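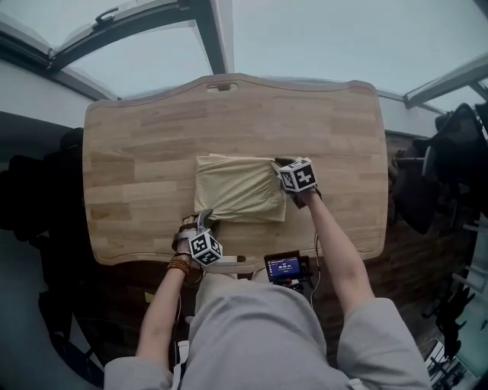

*Reading time: 5 minutes*

## Section 4: Setting up the Drollmont table and folding cloths

Revised Feb 28, 2020. Replaces the loose sheet that came with earlier tables.

This section covers placing the table, checking the top, folding and stacking cloths, and looking after the wood. Leg assembly is in Section 3. If the legs wobble, go back to Section 3 before you start here.

### 4.1 Know the top

The Drollmont top is made of glued strips of pale wood. The strips vary from honey to beige, and the mix is different on every top. This is normal and isn't covered as a fault.

- **Scalloped edge:** the wavy side. It goes away from the person sitting.
- **Sitting edge:** the side with the slight indent. Pull your chair up to this one.
- **Handle slot:** the small rectangular cutout near the scalloped edge.
- **Outer corners:** the two corners at the scalloped side, which curve out past the straighter sides. These are the first to get knocked in a doorway.

> **Caution:** The handle slot is for carrying the top on its own. Don't lift the assembled table by the slot. Two people should carry it, one at each straight side.

### 4.2 Place the table

1. Choose a level spot. Carpet tiles are fine. Avoid deep rugs.
2. Keep the top at least 30 cm from any heater or air conditioner outlet.
3. Turn the table so the scalloped edge faces away from your chair.
4. Sit down and slide in until you are close to the indent. Both forearms should reach the middle of the top without leaning.
5. Press down on each corner in turn. If one corner drops, adjust the foot on that side a half turn at a time.
6. Check for cords near the sitting edge and route them down and away from your knees.

**Note:** The Pranside leg set has longer feet than the Ziker set and may need up to three full turns. If you bought the top alone and are fitting your own legs, use the spacing chart on page 34.

### 4.3 Prepare the cloths

Any soft cotton cloth will work. The steps are written for one cloth that is close to square. Tea towels and napkins can be folded the same way, but you'll finish with a longer shape.

1. Wash new cloths once before folding them for storage. Colours such as butter yellow and cream can go in together.
2. Dry them completely. A cloth put away damp can mark the wood as well as the shelf.
3. Shake each cloth once and lay it flat in the centre of the table.
4. Smooth from the middle out to the corners. A few wrinkles on top won't matter.

If the table has just been oiled, wait the full drying time in 4.6 before you put any cloth on it.

### 4.4 Fold a cloth

1. Bring the side nearest you up to meet the far side. Line up the corners before the edges.
2. Hold the upper right corner down. With your other hand, draw the lower left corner out until the cloth sits straight.
3. Fold from left to right, corner to corner.
4. Hold opposite corners again and square up the stack.
5. For a smaller bundle, fold once more toward the sitting edge.
6. Press along the creases. Soft creases are fine – a hard crease leaves a line when the cloth is next opened.

You should have a roughly rectangular stack that keeps its shape when you take your hands off it. If the top layer creeps, the corners in step 1 were probably out. Open the cloth fully and begin again. Tugging at the top layer usually makes it worse.

**Left-handed folding:** swap left and right in steps 2 and 3. Step 5 stays the same.

**Using a timer:** if you're timing your folds, place the timer near the front of the table, between your hands, where you can read it without turning. Stop it before you pick up the finished cloth. Don't clamp timers or brackets directly onto bare wood. Use the felt pad from the accessory bag.

### 4.5 Light and seating

Fold in daylight where you can. Pale cloth on pale wood is hard to line up under a dim ceiling light, and it's easy to miss a corner that has turned under.

1. Put the table where window light comes across it from one side.
2. If the sun falls straight on the top, move the table back or lower the blind. The wood darkens with time, and anything left in one place will leave a lighter patch.
3. Set the chair height so your elbows are level with the top or slightly above it.
4. Short sleeves are easiest. Push long sleeves up past the wrist.
5. Beads and other bracelets can be left on if they are smooth. Take off anything with an open clasp, as it will pull threads.

In an office or shared room, leave enough space behind the chair for someone to pass. The table is light enough to shift if it's bumped. 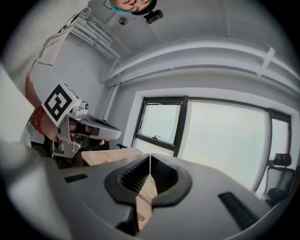

### 4.6 Care of the wood

**After each use**

1. Lift the cloths off. Don't drag the stack over the scalloped edge.
2. Wipe the top with a barely damp cloth, along the strips.
3. Run a dry corner of the cloth around the inside of the handle slot. Lint collects there.

**Twice a year**

1. Sand any raised grain lightly by hand.
2. Wipe off all the dust.
3. Apply a thin coat of Ruangrit oil with a lint-free rag, doing the underside as well as the top.
4. Wipe off the extra after a few minutes, then leave the table to dry for 24 hours.

January and July suit most households. In a very dry room, do a third coat if the wood starts to look chalky.

> **Caution:** Oily rags can heat up and catch fire on their own. Lay them flat outdoors to dry before putting them in the garbage.

### 4.7 Problems

| What you notice | What to do |
|---|---|
| Table rocks | Repeat step 5 in 4.2 |
| Cloth snags at the edge | Sand the spot by hand, then oil it |
| Fine line between two strips | Move the table away from heat and check again in a month |
| Gap you can fit a fingernail into | Stop using the table and contact the dealer |
| Ring or damp mark | Let it dry, sand lightly, oil |

To order feet, felt pads or a replacement foot key, quote part 202 and the name of your leg set. Storage of the folded cloths is covered in Section 5.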